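Setting up a small-parts board on your workbench

If your bench is anything like mine was, every little job starts with ten minutes of pushing stuff aside! A loose maple board changed that for me, and I have been telling everyone who will listen. You lay it flat, you do your small work on it, and when you're finished you lift the whole thing away and the bench is a bench again.

Mine is a glued-up panel from Nurmi, sanded with 300 grit and wiped down with two thin coats of Cloltine board oil. Let the first coat sit overnight. I got impatient the first time and had a tacky board for most of September, with sawdust stuck in it, so please learn from that one.

Pick pale wood if you can get it. Small colored pieces jump right out against maple, and you'll spot a dropped screw or a stray toy block in a second. On my old dark walnut offcut I was forever patting around with my fingers (and finding splinters).

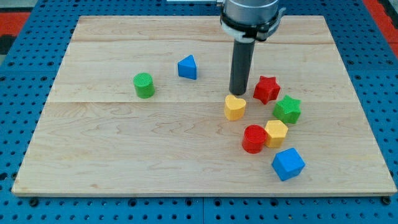 What should I do about the seams in a glued board?

Run a fingernail across them before you oil. If you feel a ridge, sand along the grain with 60 grit until it's gone, then work your way up to the fine paper. A seam you can see but not feel is fine and needs nothing at all.

Now, the surface underneath. I love a pegboard top for this. Crumbs and dust drop through the holes, and you can put a peg or bolt wherever you want a stop, so the board doesn't creep toward you while you work. Set two stops along the front, and check that the heads sit lower than the top of the board or your sleeve will catch on them every single time. Mine did, and there went a cuff.

Leave a good strip free on every side too. I keep 254 mm at the right for the glue bottle and rags, and that has turned out to be just enough for the big Nidska bottle with its cap off.

For sorting, spread things out more than feels necessary! Pieces that are nearly touching get knocked over in pairs. Stand round pieces on their flat ends so they can't roll, and keep the ones you've already finished over on one side of the board with a clear gap between them and the rest.

Cleaning is easy. Damp cloth, dry cloth, done. Paint drips come off with a plastic scraper once they're dry, and dried wood glue usually pops off an oiled surface in one satisfying piece. Store the board on its long edge, away from the heater. I left one flat against a warm wall and it cupped so badly that it's now a shelf in the Jurkenari shed, where it holds flowerpots very nicely.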